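4.2 How people clean a two-burner stove

Of all the kitchen jobs in our study, cleaning the tabletop gas stove was the one we looked forward to most. A counter gets wiped and it is done. A stove has wells, rims, burner rings and stamped panels, and every household in Urnthorpe has strong ideas about the right order to tackle them. We logged 200 cleaning sessions across 7 homes, and the variety still delights us!

Nearly every session began away from the grease, with the cleaner itself. People handled the spray bottle with two hands more often than we had guessed, one low on the body and one up at the neck (Figure 4a).
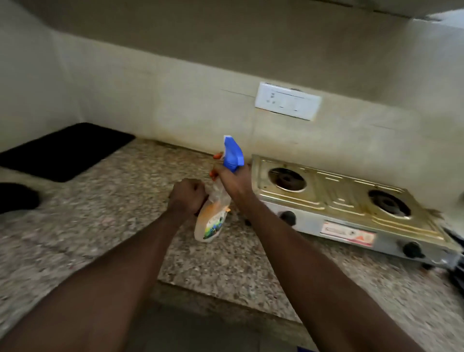
Folasade Ezeani objected, on reading our first draft, that the choice of cleaner matters far less than how long it is left alone, and that a cook in a hurry will always scrub too soon. We took this to heart and added waiting time to our notes for the Pekow and Grelen homes.

Scrubbing is where the stove's shape really takes over. The flat center strip between the burners invites long, firm strokes, and the free hand usually finds a place on the steel. The wells are another matter: stains collect along their inner edges, and a flat pad does not follow a corner well. With the pan supports off, these edges are much easier to reach (Figure 4b).
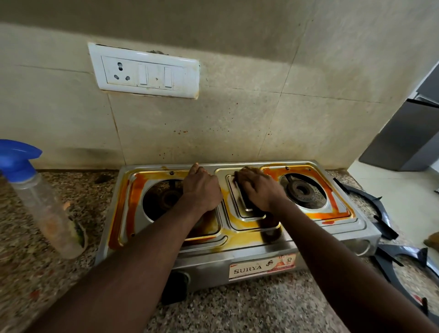
4.3 Handling the top plate and supports

We had planned to treat the stove as one object. After a month of coding sessions in April we gave that up, happily, and began to treat it as a set of parts, each with its own resting place. Pan supports were often laid on the counter beside the stove, within easy reach. Hands also went to the top plate itself, at the raised edge and the steel close to a burner, and we gave these grips their own code (Figure 4c). 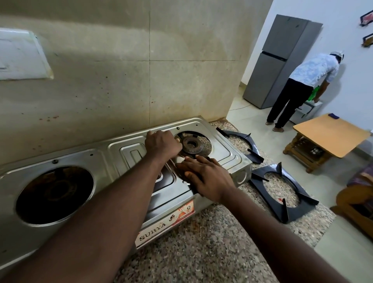
Figure 4. Stove cleaning: (a) both hands on the spray bottle; (b) scrubbing the center panel; (c) hands on the top plate by the right burner, pan supports on the counter.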